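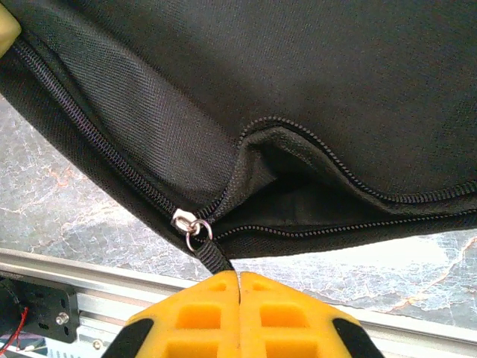
Caring for Prints and Drawings at Home

Monday, February 3, 2020
By Roswitha Rieger
4 min read

Most works on paper that come to harm at home are harmed by the wall they hang on, the tape on the back, or the closet they were put away in. The tips in this list need no special training. If a piece is worth a lot to you or has mold on it, take it to a paper conservator and leave the rest of this page alone.

Choosing the wall

Keep prints off outside walls if you can. In January the difference between an outside wall and an inside one is easy to feel with the back of your hand, and moisture collects behind glass on the colder one. Bathrooms and kitchens are out, and so is the space over a radiator or a working fireplace.

Light does the slow damage. Watercolors, hand-colored etchings and anything on cheap wood-pulp paper fade or turn brown first. Black printing ink holds up well, but the sheet under it may not. I rotate what hangs in my hallway every 3 months and let the other pieces rest in the dark. UV glazing helps, though it doesn't stop visible light, so a lithograph behind UV acrylic will still fade across from a south window. It just takes longer.

Put two small felt bumpers on the lower back corners of every frame. They let air move behind it and keep it from marking the paint. Use two hooks per frame, set a few inches apart, and the picture will stay level when a door slams.

Opening an old frame

Work on a clean table with the frame face down on a folded towel. Cut the paper dust cover just inside the edge with a sharp blade. Pull the old brads straight out with pliers – don't bend them back and forth, or the backing will jump and scrape the sheet.

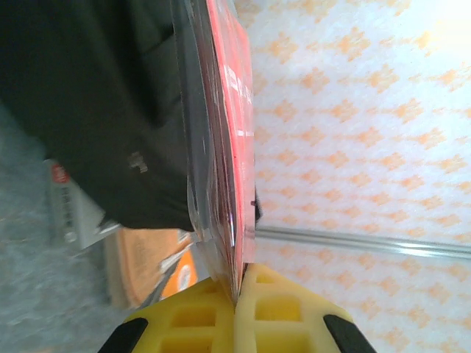

Once the backing is off, look at how the sheet is held before you lift anything. If it hangs from paper hinges along the top, leave them alone. If it is held with masking tape or clear office tape, leave that alone too. Old tape takes the top layer of paper with it. Brown corrugated board can go in the trash right away, and a sheet of acid-free foam board goes in its place.

Look for a dark line along the window of the mat. A brown core in the cut edge means the mat is acidic and should be replaced. I buy Bradow four-ply rag mats, item 3207, cut to size by the shop. The last one cost me 39 dollars for a medium print. Ask for a mat thick enough to keep the glass off the ink, or add spacers under the lip of the frame.

Cleaning the glass

Spray the cloth and never the glass. Liquid runs down behind the lip and wicks up into the mat. On acrylic, skip anything with ammonia in it and use a soft cotton cloth and a little plain water. Dry dusting acrylic builds up static, which can lift charcoal or pastel right off the paper, so real glass is the better choice for those.

Carved and gilded frames get a soft, dry brush and nothing else. Water takes water gilding off.

Storing what isn't on the wall

Keep sheets flat, in a box, with a piece of unbuffered tissue between each one. The Steinbach drop-front boxes are good because you can slide a sheet out without bending a corner. Ten sheets to a folder is plenty. Label the folder in pencil before the art goes in, so you aren't pressing down on it.

Avoid the attic and the basement. Under a bed in a heated room is fine if the box is off the floor.
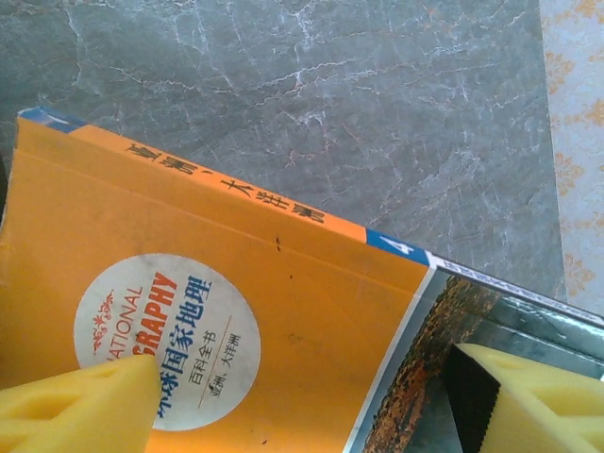 Thulani Mahlangu wrote in to say that he keeps rolled posters on the outside of a wide tube instead of inside a narrow one, with tissue over them and a strip of cotton tape tied loosely around the middle. He finds they relax in a day or so under blotters and weights, where the ones from mailing tubes fought him for weeks.

I agree with that for posters. For etchings with a plate mark I would still store flat, since weights can press the mark out of the paper.

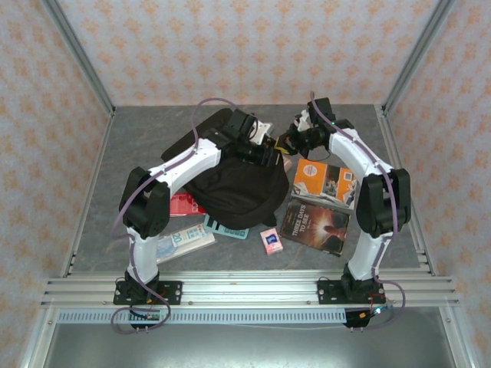

Handling

Wash and dry your hands, and skip the lotion. Clean bare hands give you a better feel for thin paper than cotton gloves. Lift a sheet by two opposite corners, or slide a stiff board under it and carry the board. No coffee on the table, and no pens.

Questions about framing and storage: use the contact form | © 2020 Roswitha Rieger | Back to top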